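### 3.2 Work surfaces and the placing of boards

The second part of the study dealt with the surface on which food is prepared and with whatever shares that surface. 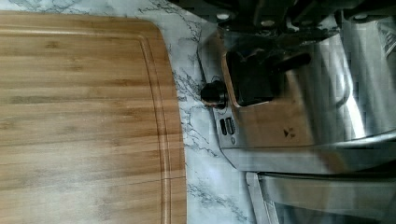 **Figure 4.** Bamboo board with juice groove on a white marble-patterned worktop, with a stainless-steel appliance to the right.

Twelve households in Gastel and Plilham took part. Each was asked to leave the kitchen in its usual state, and no item was moved before measurement. For every kitchen we recorded the free length of worktop, the position of the main board, the gap between the board and its nearest neighbour, and the material of each. A board was treated as fixed if the household reported that it stayed out between meals, and as stored if it was put away at least once a day.

Fixed boards were the more common arrangement. They tended to be large, and their owners gave weight as the main reason for leaving them out. Stored boards were thinner, were kept upright behind a tap or in a cupboard, and were more often made of plastic. Two households kept both kinds and used the stored board for raw meat only.

The gap beside the board proved to be the most useful single measure. Mertens (the earlier survey on which our recording sheet is based) measured only the total free length and so could not separate a kitchen with one wide space from a kitchen with several narrow ones. In our records the difference matters. A strip of worktop between a board and an appliance is rarely wide enough for a plate, yet it is counted as free space if lengths are simply added together. We therefore report usable length, defined as the sum of all gaps of 200 mm or more, alongside total free length.

Where the gap fell below this limit, it was used in one of two ways. Some households left it clear and wiped it along with the board. Others let it collect small items – lids, spoons, the ends of vegetables – which were then swept up at the end of cooking. The second habit was reported more often in kitchens with a fixed board, and the swept material was usually moved across the board itself on its way to the bin.

#### 3.2.1 Grooved boards

A groove near the edge of a board is meant to hold liquid from meat or fruit. The type shown in Figure 4, in which the channel follows the rounded corner and continues parallel to the side, is widely sold and was familiar to all the households. Opinions on its value were mixed. Those who carved meat at least once a week regarded it as necessary. Those who mainly cut bread and vegetables found that crumbs settled in the channel and that a cloth did not reach the bottom of it. One respondent in Plilham turned the board over for daily use and kept the grooved side for roasts.

The groove also reduces the area available for cutting. On a large board the loss is slight. On a small one the strip outside the channel is too narrow to cut on, and respondents treated the groove as the true edge of the board. We have followed them in this, and cutting area is given as the area inside the groove wherever one is present.

Bamboo was included with wood in the Mertens categories. We kept it separate. Respondents described it differently from other wood, most often as harder under the knife, and several believed that it needed no oil. Care was correspondingly less regular: owners of bamboo boards reported washing them under the tap and standing them to dry, whereas owners of other wooden boards were more likely to wipe and oil them. No test of moisture or wear was made, and we offer no view as to which practice is better.

#### 3.2.2 Appliances next to the board

Appliances kept on the worktop were recorded by outer finish and by distance from the board, and their contents were not examined. Polished metal was judged the hardest finish to keep clean in this position, since splashes from cutting show on it. It was also the finish that households said they wiped most often. Painted and plastic surfaces were wiped less, and marks on them were noticed mainly when the appliance was moved.

The angle at which an appliance stood was not part of the original sheet and was added after the first visits in June. An appliance turned away from the line of the wall leaves a wedge of worktop beside it, wider at one end than the other. Measuring such a gap at a single point gives a poor result. We took the narrowest and widest values and entered the narrowest in the calculation of usable length, so that our figures are on the low side for kitchens of this kind.

Pale patterned worktops raised a separate point. In the Jestov trial, crumbs and small spills were rated as harder to see on veined surfaces than on plain ones, and our respondents said much the same. Almost 20 remarks on this subject were noted during the visits, most of them from people who had chosen the pattern for that reason. Cleaning was reported to be done by touch as much as by sight, with the flat of the hand passed over the surface before the cloth was put away. The recording sheet did not provide for this, and the remarks are treated in Section 4 together with the other unprompted comments.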